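## 4. The Open Day at Firndale

Everything up to this point happened in our own lab, with the two of us and whoever wandered in looking for the coffee machine. Section 4 is about what happened when we let other people near the arm. We had one afternoon at the Firndale open day in March, and I'll say up front that this is the part of the project I enjoyed the most and controlled the least. Please read it as a field report.

### 4.1 How we ended up there

Firndale opens its workshops to the neighborhood every spring, and the organizers wanted a robot that visitors could stand close to. Bernice Lamptey had already promised them one before she told me (she says she mentioned it in the hallway, I say she didn't). The task we picked was the one we call Skultberg, after the street where Bernice first sketched it on the back of a bus ticket: the arm has to move small cubes off a paper plate and into a big black bowl. It's a plain pick-and-place job, and we liked it for the open day because a visitor gets the whole idea in one look. You don't have to explain what success means when there's a plate on one side and a bowl on the other.

We ran the policy from Section 3 without retraining it. I was tempted to collect a fresh batch of demonstrations in the hall the evening before, and Fuseini Kyei talked me out of it. His argument was that if we tuned to the room we'd learn nothing about the room, and he was right, though I grumbled about it while carrying the table up the stairs.

### 4.2 Setup

The hardware was the same printed arm as before, clamped at the back edge of the table so it reaches toward the visitors. Control and logging ran through Plotura, our small scheduling layer, on a laptop placed well out of elbow range. The only change we made was to the speed limit. In the lab we let the arm move as fast as the servos allow, and at Firndale we cut that down quite a bit, partly for the small kids at the front and partly so people could follow what it was doing. I'd do the same again! Slow motion turned out to be much better for conversation, and visitors started guessing out loud which cube would be next.

Fuseini wrote a one-page run sheet so that we wouldn't improvise too much in front of a crowd. Before every trial, one of us reset the plate, said "ready" out loud, and stepped back behind the table line. The other one started the policy and kept a hand near the power switch. A trial ended when the plate was clear, when the arm stalled, or when one of us stopped it. We wrote the outcome down on paper right away, before talking to anyone, and that last rule was the hardest to keep. People ask their best questions in the ten seconds after a trial ends, and it feels rude to hold up a finger and scribble. 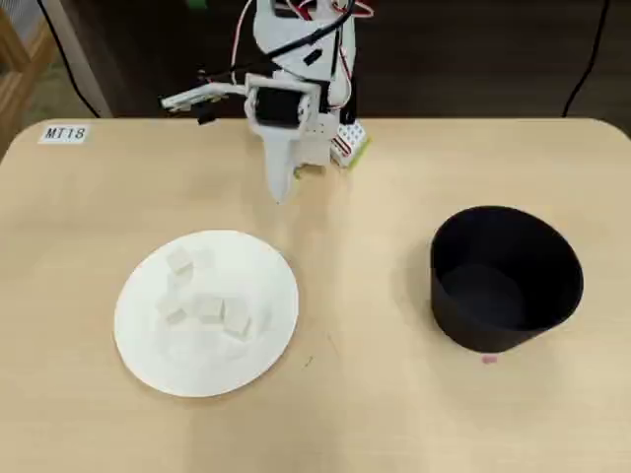 We also let visitors set the plate themselves in some of the trials. That wasn't in the plan at all. A girl who had been watching for a while asked if she could put the cubes "somewhere mean," and Bernice handed them over before I could form an opinion. From then on we marked each trial on the sheet as either ours or theirs. I'm very glad we did, as the split ended up being the most useful thing we brought home.

### 4.3 What we counted

We logged 15 trials over the afternoon. There were others in between that we left out, mostly quick runs where someone had just arrived and we wanted to show them the motion. Those weren't started from the run sheet and I don't think it would be fair to mix them in, in either direction.

Of the logged trials, three ended in a stall and three more were stopped by one of us. The remaining trials ended with a clear plate. I know that a reader who has just come from the lab results in Section 3 will want to set the two side by side, and I'd ask you to be careful with that. The speed was different, the light was different, and part of the time the layouts were chosen by people who were trying to beat us.

The stops are easy to account for. In one of them a visitor leaned over the table line to get a better look, so Fuseini cut the power, chatted with the man for a bit, and started over. The second was mine: I thought the fingers were about to fold the rim of the plate, and looking back at the joint log I'm fairly sure they would have cleared it. The third was a cube that had been picked up badly and was clearly on its way to the floor. We count all of them as not completed, even the one where the policy had done nothing wrong.

The stalls are more interesting. All three were visitor layouts, and in all three the cubes had been pushed together so that they touched along a face. Our training layouts came from Bernice and me dropping cubes onto a plate by hand, and when you drop them like that they scatter. They almost never land flush. The policy seems to have picked up on that: it goes down next to a cube expecting room for a finger on both sides, doesn't find any, backs up, and tries the same approach again until the timeout. I had watched this arm for months and had never seen it do that, and a kid found it in one try.

### 4.4 White on white

The other thing I want to put on record is the contrast problem, which we'd been warned about by practically everyone who ever visited the lab. White cubes on a white plate are a lousy choice if you want an easy detection problem. We chose them on purpose for Skultberg (see Section 2), but the lab lights throw a decent shadow next to each cube, and I've suspected for a long time that the policy leans on those shadows more than on the cubes themselves.

Firndale gave us a rough way to look at that. Late in the afternoon the sun came in through the side windows and the light on the table changed from one trial to the next. We didn't measure it, and I wish we had packed the light meter that was sitting in a drawer at home. What we do have is the approach error from the log, meaning the distance between where the fingers first closed and where they closed on the attempt that worked. It grew over the last few trials, and it grew mostly sideways, away from the windows. If the policy were following shadows, I'd expect it to be pulled in just that direction. I wouldn't hang a claim on it. Bernice would, and we've agreed that she gets to write that part of the follow-up.

One visitor, a retired sign painter, suggested that we leave the cubes alone and swap the plate for a gray one halfway through, to see whether the arm "wakes up." We had no gray plate with us. We've since run it in the lab, and those results are in Appendix B.

### 4.5 Talking to people while a robot is running

I didn't expect to write a section on this, but we kept coming back to it on the drive home, so it goes in.

The first question from nearly every adult was whether someone was steering the arm. Some of them looked under the table. We started out answering with a short speech about learned policies, which lost people by the second sentence, and after a while Fuseini just showed both of his hands and let the arm carry on. That worked better than anything I said all day. The kids, on the other hand, took it for granted that the arm was doing it alone and wanted to know whether it got bored.

The second question was what happens when it misses. We'd been a bit nervous about failures in public, and I think we were nervous about the wrong thing. The crowd was biggest during the stalls. People bent down to see what the fingers were stuck on, they argued with each other, and a few of them came back later to ask if we'd fixed it. When a trial went smoothly they clapped and moved along to the pottery wheel.

We also collected comment cards, using the same short form as in the earlier Korletey sessions. We had printed 100 of them, a number that shows how optimistic I was, and we went home with a thick stack of blanks. The cards that were filled in lean heavily toward "slow" and "cute," along with a very detailed drawing of the arm wearing a hat. I haven't tried to code them. With so few cards, and with us standing right there while people wrote, I don't think there's anything in them that would survive a second look.

### 4.6 Changes made afterward

Two things went straight back into the lab. We added touching layouts to the demonstration set, with cubes pushed flush in pairs and in rows, and we changed the retry behavior so that a second failed approach at the same spot makes the arm pick a different cube first. Often that's enough, as taking away a neighbor opens up the gap it needed. The retrained policy is the one used in Section 5.

We also changed the way layouts get made. Bernice and I no longer drop the cubes ourselves. Whoever comes through the door gets asked to set the plate, and they're told to be as mean as they like, and their layout goes into the test set with nothing but a number attached. It slows us down a little on busy days. The mail carrier has contributed several of the hardest ones so far, and we use them again in Section 5.2.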